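Filed under: Home paperwork / Moving country / Tips

Before my appointment at the immigration office in Bresturden I kept all my papers in one plastic bag. When the officer asked for my second rent contract, I needed so long to find it that she took the next person. After that I made a system on the kitchen table, and I have now used it for two renewals and for my mother's visitor application. I write it down for other families in the same situation.

Start with a clean, dry table and good light. Morning is best, when no one is cooking. Take everything out of the envelopes and throw the envelopes away, except those with a postmark which you may need to prove a date. For our last renewal I had 236 sheets, and 50 of them were copies of the same payslips.

Make piles by question. The form asks who you are, where you live, how you earn money and when you were outside the country, so I make one pile for each. I tried first to sort by year and it was a mistake, as the officer never asks for "everything from February".

Remove all staples. The office scans the papers, and a torn corner can take away a stamp or a page number. A blunt butter knife is good for this, pushed flat under the staple from the back side. For old tape, warm it a few seconds with a hairdryer on low and pull slowly. Do not try this on thermal paper such as shop receipts, it goes black.

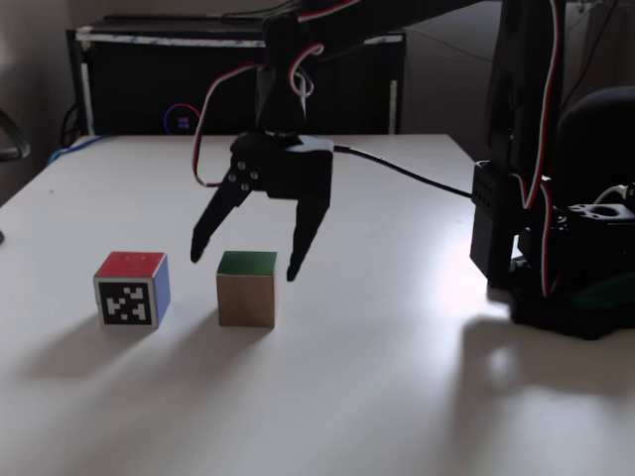 When the piles are ready, put a sheet of coloured paper on top of each one and write the question on it with a thick pen. I use a Guvside box file with a spring inside, but any box with a lid that closes well will do. Do not keep it under the sink or on top of the fridge. Our first box stood next to the kettle for one winter and the marriage certificate became wavy. To make such a paper flat again, lay it between two clean tea towels with heavy books on top and leave it for some days.

Passports go in a separate zip bag, together with the photos. Do not use paper clips on photos, they leave a mark and the photo can be refused.

For copies, the machine in the Irnex shop near the station is cheaper than the library, but check every page before you leave. Mine cut the bottom line on all the bank statements and I had to go back.

Translations are the most expensive part. I paid 179 to the Dubey office for three certificates, so now I keep them in a hard folder and never fold them. Ask if they can give you a second stamped copy on the same day. Later it costs again the full price.

On the inside of the lid I tape a list with the date when each document ends. My husband has the same list on his phone.

Tags: documents, storage, paper care, visa renewal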